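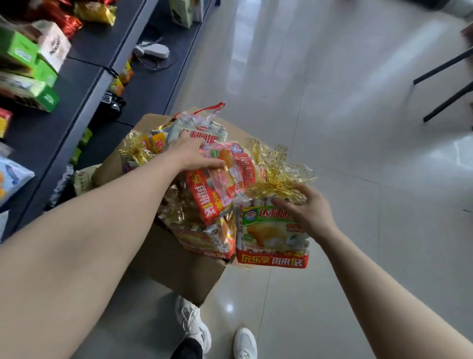
Snack Cartons: Frequently Asked Questions

Last updated 8 Dec 2024

These answers apply to mixed snack cartons packed and dispatched by Pavora from the Lunham and Mangundap stores.

What is in a mixed snack carton?

Individually wrapped shelf-stable snacks, mainly breads, pastries, biscuits and puffed snacks. Each carton is filled from current shelf stock, so the brands vary. 达利园 (Daliyuan) bread and pastry packs are a common inclusion. A packing list is emailed on dispatch.

Can I choose the items?

Yes, for orders placed in store. Online orders are filled by category only. You can exclude up to two categories at checkout.

What carton is used?

Plain brown corrugated board, in two sizes. The small carton is rated to 5 kg and the large to 12 kg. Gross weight is printed on the dispatch label. Cartons can be flattened and put in household paper recycling once the tape is removed.

How are the items arranged?

Heavier and firmer packs go on the base. Bread and pastry packs go on top, printed side up where space allows. Bags with a bow are placed upright or at a slight angle so the bow sits clear of the flaps. Puffed bags are used to fill gaps at the sides and are not placed under anything rigid.

What is the gift finish?

Cellophane wrapping and a gold tinsel bow. It can be added to single bags or to the whole carton. Allow one extra working day. Ribbon colour cannot be changed in January, when only gold is stocked.

The bow was flattened in transit. Can it be restored?

Usually. Hold the knot and pull each loop outward from the centre. Do not use steam or a hair dryer, as tinsel film shrinks under heat. Replacement bows are free if requested within seven days.

What does 再来1袋 mean on a pack?

It translates as "one more bag" and is wording from the manufacturer's promotion. Pavora does not run these promotions and cannot redeem prizes. Conditions are set by the manufacturer and may not extend to packs sold outside the original market.

Are ingredients listed in English?

An English label is applied to the back of each pack. If a label is missing or unreadable, contact us with the item name from the packing list before opening the pack. Do not rely on the front panel for allergen information.

How should the carton be stored?

Keep it closed, off concrete floors and out of direct sun. Below 25 degrees is suitable for most items. Cream-filled pastries should be eaten first. Check the date on each pack, as dates within one carton will differ.

Is there a bulk rate?

Yes. It starts at 1,000 individual packs per order, which may be split across delivery addresses. Larger orders are packed at the Bravwood depot and need ten working days' notice.

What if something is missing or damaged?

Keep the carton and all inner wrapping. Send photos of the dispatch label and the affected packs within seven days of delivery. Crushed outer cellophane is not treated as damage if the sealed pack inside is intact.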